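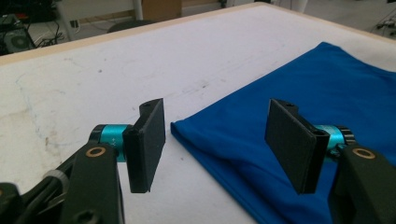 Trarkia Student Robotics Board > Build Logs > Cloth folding challenge, who else is losing their mind

Started 18/08/2022

jelle_goossens
Our club signed up for the folding event in September. I was told it would be "a nice soft introduction to manipulation." It is soft, I'll give them that.

Where we are: two flat black finger pads on teal joints, held by hand for now while we collect demonstrations. We have 384 recorded folds. The policy trained on them approaches the fold with great confidence and then pinches air just in front of it. When it does get hold of the cloth, it takes both layers and carries the whole thing off like a waiter clearing a plate.

Questions:
1. Do you put anything on the pads for fabric?
2. Is 384 too few, or are they just bad?

Jelle

pinchpoint
Both. Next question.

Okay, being useful: plain flat pads are miserable on anything slick. We cut strips from a silicone baking mat and taped them on. Went from dropping nearly everything to dropping things in a more interesting way. Also start with one cloth and stop switching. We had a towel phase, a pillowcase phase and a phase where somebody's scarf got involved.

mirjam_t
I'd leave the pads alone until you know what's going wrong. If it closes in front of the fold, more grip won't help. You could cover those fingers in glue and they'd still be gripping nothing.

Look at where your people put the lower finger in the demos. A folded edge is rounded, and everybody comes at it a bit differently. Some slide in underneath, some pinch from the top, some poke it first to see if it's alive. Average all that together and you get a robot that stops short and closes politely.

Mirjam Timmermans, Geritz team

jelle_goossens
Three people recorded and yes, we each have our own style. Mine is the correct one.

We're on a blue cloth with a bit of shine to it, white table. The contrast is great. I was very proud of the contrast.

old_servo
White table, shiny cloth, overhead lights. Check your exposure. Our table at Coppens was white too, and at certain angles the edge of the fabric washed out into one long highlight. Put a gray sheet down and half our problems left the building.

mirjam_t
Or the gray sheet hides the problem until the judges give you a white table. The rules say "light colored work surface." I'd train on what you'll get.

old_servo
I did say half.

pinchpoint
Still think it's the pads. We placed 12th with the baking mat.

mirjam_t
Out of how many?

pinchpoint
I don't see how that's relevant.

kabel_salat
Random vote for more data. We had 1,000 demos for the Prekholm task and it only started behaving near the end. Budget for snacks. People's folding gets very strange when they're hungry and you'll find it all in the dataset later.

mirjam_t
And how many of the 1,000 did you throw out?

kabel_salat
We were told to throw some out?

jelle_goossens
Update. I sat down and watched all 384, an evening I won't be getting back. Mirjam was closer than I wanted. One teammate (no names, he reads this) closes the fingers early and then shoves them forward until the cloth sort of gives in. It works fine if you're a person with a wrist. That's a big chunk of the set.

Threw his out, then re-recorded 75 with one rule: one pad on the table side, the other over the cloth, straddle the edge, then close. It now gets the edge more often than it misses. Still grabs both layers.

pinchpoint
Baking mat would help with the layers.

mirjam_t
For the layers I would agree, annoyingly. Try it on the top pad only, so the bottom one can slide.

pinchpoint
Screenshotting this.

teammate_no_names
I'd like it noted that my folds were neater than his. Also the rule with the pads was my idea.

jelle_goossens
It was his idea. Does anyone know if the store-brand baking mats are okay or does it have to be the good kind?

old_servo
Store brand. Wash it first, they come with some kind of powder on them.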